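Irneo Grasp Planner
Bosten perception and planning tools / Irneo
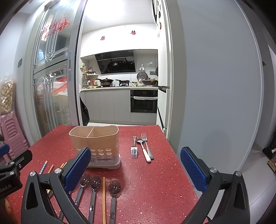 Forks, spoons and chopsticks on a speckled red tabletop, with the two-compartment utensil holder behind them.

Irneo is a planning package for two-finger grippers working on thin, elongated parts. It takes depth and color input, separates touching objects, and returns a ranked list of grasp poses with jaw width and approach angle for each. It runs on the controller PC or on a separate machine on the same network.

Thin parts on a flat surface

Flatware is a difficult class of object for depth-based planners. Metal reflects, translucent plastic returns little usable depth, and a chopstick lying flat is only slightly higher than the table under it. Irneo fits an axis to each part from the color image first and uses depth to correct it. Parts that overlap, such as a fork partly under a spoon, are kept as separate instances with a stacking order. The top part is always offered first.

Speckled and patterned surfaces are handled by a background model built when the work area is registered. Registration needs one clear view of the surface. Repeat it if the surface is changed or the lighting is moved.

Placing into containers

The place module, Fulo, is included with the standard license. It detects open compartments in holders and trays and plans a vertical or tilted insertion. Dividers are treated as hard obstacles -- a grasp that would bring a jaw into contact with one is dropped from the list before ranking. Which end of the utensil goes in first is set per class in the task file.

Two-arm operation

Two grippers can share one work area. The Penry scheduler assigns each part to an arm and reserves the volume that arm will sweep. If both arms need the same container, the second waits outside the reserved volume. Penry does not plan handovers between arms.

Specifications

Grasp candidates per cycle: up to 32
Planning rate: 30 updates per second, single arm
Supported grippers per controller: 2
Predefined object classes: 79
Input: aligned color and depth, or stereo pair
Output: pose, jaw width, approach angle, score
Interfaces: C++, Python, TCP socket
Logging: every plan, including rejected candidates and the rule that rejected them

Known limits

Parts hidden by a jaw are held at their last observed pose and marked stale. A stale part is not offered as a target until it has been seen again.
Fully transparent parts need a trained class. Dark translucent plastic works with the default classes if highlights are not saturated.
Strong light behind the work area lowers edge scores. Set exposure on the table region, not on the full image.

Licensing and support

Irneo is licensed per controller. The November release adds the stacking order output and changes the task file format; a converter is installed with the update. Older task files are read without conversion but cannot be edited in the new tool.

Integration questions go to Meirion Howells, application engineering, through the Bosten support form. Attach the plan log and the task file.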